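4.2 Offerings and the claim of remembered visitors

The strongest version of the visitor reading of the Sukholm legends rests on the offering lists. Dvořáček argues that the lists preserve a memory of real guests: the beings came down at Clilthorpe, they were fed, and what they were fed was written down. On this view the food is ordinary, so the guests must have been physical. We find the step from one to the other hard to follow. People across many traditions set out ordinary food for the dead, for household spirits and for gods whom they never claimed to have met.

The age of the lists is a second problem. The oldest copy we could trace was made long after the events it is said to report, nearly 500 years by Dvořáček's own dating. Of the 90 entries in that copy, only five mention a being with wings, and none says that the being ate anything. The word usually translated as "came down" is used elsewhere in the same text for rain, for a tax collector and for a flock of geese. A reader who already expects a landing will find one there. A reader who does not will find a farming calendar with some prayers in it.

Fruit gets special attention in the visitor literature. The pomegranate is said to stand for a vessel because it is round and has a crown, and the bowl placed beside it is said to stand for the craft at rest. No passage in the lists makes either link – both seem to go back to a pamphlet printed at Semaan, which cites no source.
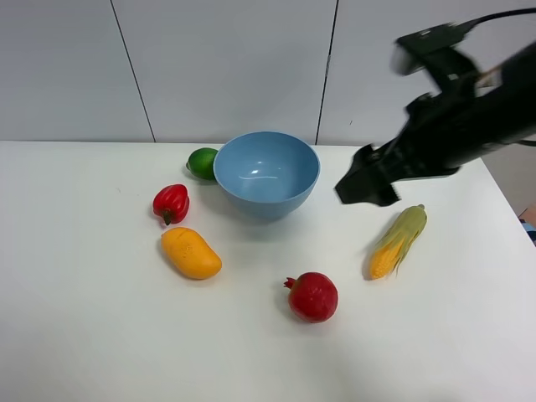
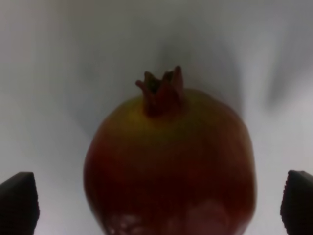 Figure 5. Light blue bowl with a green lime behind it (first picture); pomegranate with its calyx (second picture).

Roundness is weak evidence in any case. Bowls, loaves, wells, drums and the moon are all round, and each has been called a craft by at least one writer in this field. If every round thing counts in favor of the theory, then no find could count against it, and we would want to know what Dvořáček would accept as a failed test. The Mimlow reply, which defends her reading, does not say.

We do grant one point. The order of the offerings is odd, with fruit placed before grain in every surviving copy, and the usual harvest explanation does not account for it well. A copying habit might. So might a local rule that has since been lost. Section 4.3 compares the order with that of the household prayers, where the same pattern turns up without any winged beings at all.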